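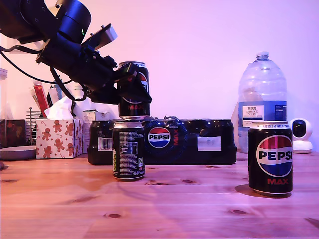
Visit report: the Goh workshop open day
Module: Introduction to Automation, second term

I'd never been to a robotics open day before, so I wasn't sure what to bring. I took a notebook, a pen that ran out before lunch and a cheese roll. Our tutor, Itziar Montes, had told us to write down what surprised us and leave the technical specs to the handouts, so that's how I've done this report.

The Goh workshop is on the Purkport estate, behind the tile warehouse, and it's much smaller than I expected. I had pictured a big hall with yellow cages and flashing lights. What we got was a corridor, a kitchen and three rooms with tables in them. We started at 10 in the morning and were split into two groups. Mine had 11 people in it, which was a squeeze once everybody had a coat and a bag.

First stop was Jilline, their planning software. You tell it where you want the arm to end up and it works out the joints for you. Thongchai Thaweesak, who ran our session, let us have a go on the simulator and I drove the arm straight through the virtual table twice. He was very nice about it! He said the software would refuse to do that on the real one, and then he showed us the refusal, a plain grey box saying "target not reachable". I liked that more than I can explain.

After that we went through to the stacking demo, and this was my favourite part of the day. The task is to put one drinks can on top of another. I know how that sounds. I do it at my Saturday job without looking. But when you stand next to the table you start to see how much there is to get right. The black gripper holds the Pepsi Max can by its upper part, the other can stands underneath on the bare pine, and the top one has to sit on that lid upright. If the arm is tilted even slightly, one side of the can touches first. If it lets go too early, the can drops the last bit and the whole thing can go over.

What I hadn't thought about at all was the clutter. There's a multipack still in its shrink-wrap lying behind the cans, another can standing by itself on the right, a big bottle of Ashbeck water, even a Christmassy tissue box with gingerbread figures on it. I asked Thongchai if a clear table would be easier and he said yes, much easier, and much less use. A real kitchen or shop has stuff everywhere. The extra can bothered me most, as it's the same drink in the same black can, so the system has to know which one you mean. The multipack has the same big logo on it as well. My first note says "how does it know the pack isn't just a very wide can???" and I still think it's a fair question.

I also wrote down that the grip is a compromise. A drinks can is strong from top to bottom and quite weak from the sides, so you want enough squeeze to hold it and no more. Thongchai passed round a few dented ones from earlier in the term. He said the team's best score so far was 96 good stacks out of a hundred tries, and that they learned more from the other four.

We had a 10 minute break with biscuits, then a short talk on Fonik, the part that listens for spoken commands. I'll be truthful — I lost the thread halfway through. The bit I did follow was that "put it on top" is a hard sentence for a machine, because "it" could be anything on the table. That linked back nicely to my worry about the third can.

For my own project I had been planning to sort coloured blocks on an empty tray. I'm now going to leave some other objects on the tray and see how badly my program copes. Itziar has said yes, as long as I get the plain version working first and keep a record of both.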